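Vesent brings back the pocket tin, having failed to think of anything better

January 2026
By Aigars Mockus, Vesent press desk, Bristby

Vesent is pleased, and a little surprised, to announce the return of the small metal tin. The Pocket Tin goes on sale this month from our Bristby shop and by post. It is red on the outside, gold on the inside, and it has a lid. We would like to claim years of research, but the shape was settled some time before any of us was born and we have had the good sense to leave it alone.

The tin comes in two parts, a shallow tray and a lid that lifts clean off. We did look at a hinge. We looked at it all through August, in fact, and the hinge won every argument except the one about what happens when you sit on it. So the lid is separate, and you may put it down wherever you like and spend the rest of the morning looking for it.

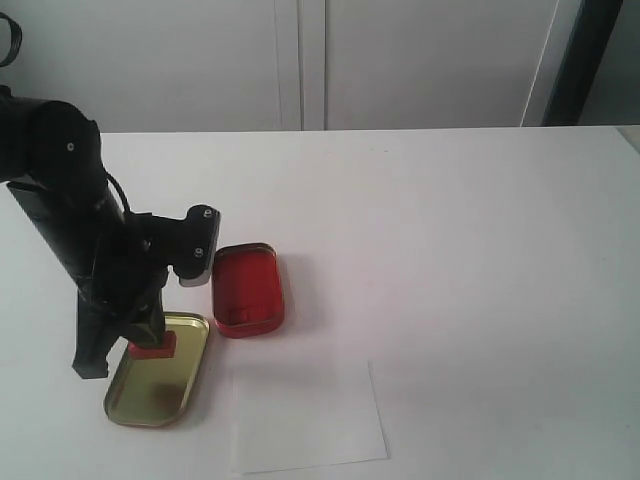
Vesent News, Issue 683

Both halves have rounded corners and a rolled rim, so there is no raw edge to catch a thumb or the lining of a good coat. The gold on the inside is more of an olive once you get it under a lamp, and our sales team has asked us to call it "antique". We are calling it gold. It will mark. Put something brown and sticky in it and you will have a brown mark, and a wipe with a damp cloth will deal with some of them. The others you will grow fond of.

What is it for? We put this to everyone in the building and got a different answer at every desk. Mints were mentioned, as were fuses, milk teeth, foreign coins, hairgrips and the small screws left over when a flat-pack shelf has been put together correctly. The accounts department keeps stamps in theirs and will not be lending them out.

The most common answer, by some distance, was that it would be for the things that roll about at the bottom of a bag. We have taken this seriously. A good part of our testing was done with red stick-shaped objects of the lipstick sort, laid lengthways, laid crossways, and dropped in with the eyes shut as people do on trains. Lengthways is the way to go. Laid across the short side, a long stick will rest its end up on the rim and the lid will not go down, however firmly you speak to it. 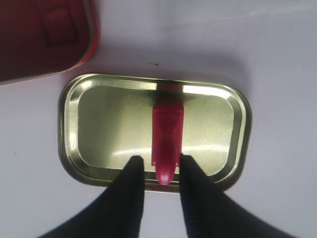
Over at Prajapati, the stationers who will be stocking the tin alongside us, the feeling is that we have been too polite about this. Their buyer told us that customers will always put the long thing in sideways, that no leaflet has ever stopped them, and that we should simply make a bigger tin and be done with it.

We have thought about the bigger tin. A bigger tin is a biscuit tin, and within a week it would have sewing in it. The whole point of this one is that it fills up quickly and forces a decision. If it doesn't fit, you must either leave it at home or buy a second Pocket Tin, and readers may guess which of these we would prefer.

The lid has had more attention than any lid deserves. It is a glossy red with raised shapes pressed into the top, which give your fingers something to find in a dark pocket, and a thin gold line runs round the edge. There were people here who wanted the lid left plain. There were others who wanted a picture of Bristby harbour on it. We held a meeting, and then a shorter and louder meeting, and the raised shapes were what was left at the end.

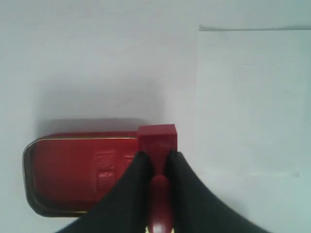 Gloss shows fingerprints, of course, and we had a matte version on the shelf for a while to see whether anyone minded. Those asked said the matte looked smarter and then picked up the shiny one. We have stopped asking.

The first batch is 500 tins. When they have gone we will make some more, provided the press at our Trullell works is in a good mood, and it is not always. Shops wanting to order should ask for the trade pack, which holds 4 tins in a plain carton with no ribbon, no tissue paper and no card thanking you for being on a journey with us.

Each tin is sold empty. We mention it in view of the letters we had last time.

Orders can be placed at the Bristby counter or in writing to the press desk, who will pass them on with a sigh. Samples are available to newspapers and magazines on request, and we would quite like them back.

Recent from Vesent
The folding ruler: an apology
Trullell works to open its doors, weather permitting
Prajapati and Vesent agree on a shade of green
Why we no longer make the egg box

Contact: Press Desk, Vesent, Bristby
© Vesent. All rights reserved. Back to top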